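Slatted nightstand with a drawer: soap in with the towels, or separate?

plainjoinery
Moved into the spare room at my sister's place in Windholm and inherited a small wooden cabinet, open shelf on top, one drawer under it. Everyone keeps telling me to store bar soap in the drawer so "the linens smell nice." I've read this in 5 different places and I don't buy it. Has anyone done it for longer than a week?

oddsocks_8
I do it. Unwrapped bar, in a dish, drawer to itself. Towel goes up on the shelf.

plainjoinery
So the towel isn't even in the drawer. Then what is the soap scenting? The drawer?

oddsocks_8
The drawer, yes. I like opening it. Bottles behind the towel, cup and saucer in the middle, books at the right. My layout is the same as this one, green soap and all.
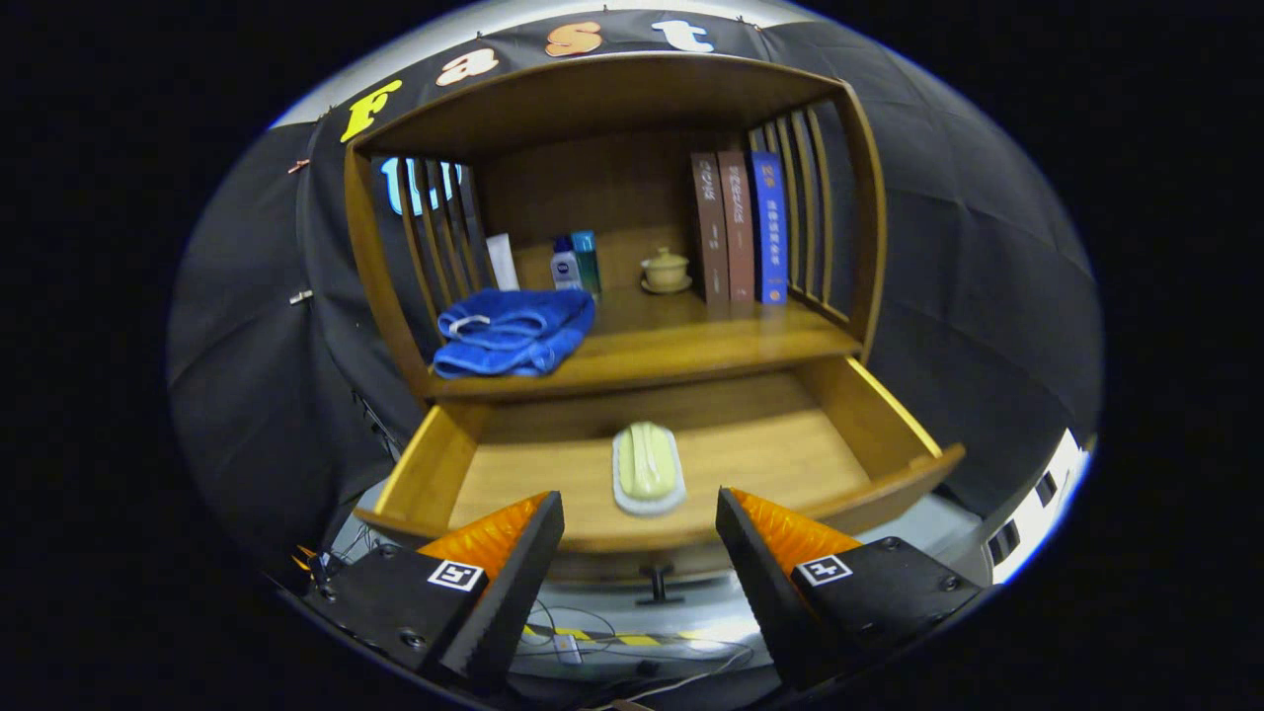 Urnine Reader says that's fine for a guest room and useless anywhere else. Toiletries and books on one shelf is asking for a leak. I lost two paperbacks to a shampoo cap that I would have sworn was shut.

oddsocks_8
Two books in how many years?

Urnine Reader
Eight. Still two more than I wanted to lose.

plainjoinery
I'm with Urnine on the bottles. I'd swap them: bottles in the drawer, soap by the sink where people use it. And I doubt slatted sides "let the towel breathe" when it's folded up thick. The Ratero catalog claims that about everything they sell with a slat in it.

oddsocks_8
Put a bottle on its side in a drawer and get back to me.

plainjoinery
Fair. Short ones only, then.

Comments (3)

mabel_r: Soap in a drawer made my Reddy dresser smell like a motel until September. Never again.

tinhandle: Wrap it in paper. Lasts longer too.

mabel_r: It was wrapped.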